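Recording a pouring task by hand guiding

Last updated Tue 26 March

Before you start, set the arm to free-drive and check that the gripper holds the pot without slipping. Fill the pot halfway with lukewarm tea. Open a new task in Triler and name it after the object, then the action, such as teapot_pour.

Move the arm to the start pose and press Record. Guide it from the wrist with one hand and keep the other near the stop button. Move slowly, and hold still for 2 seconds at the end of the pour.
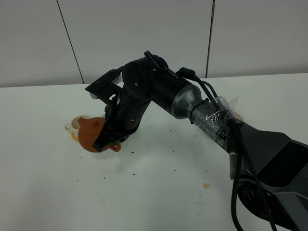 Cup position matters more than speed when you record a pour. Put the cup down first, then bring the pot to it, and keep the spout over the opening for the whole tilt. A puddle on the table under the cup means the take should be marked "spill" in the notes field. Don't delete it. Wipe the table before the next take, stray tea leaves included.

Record 15 takes, moving the cup a little each time. Save the set to the Talavera folder. If playback stops early, send the log to Ottó Kelemen.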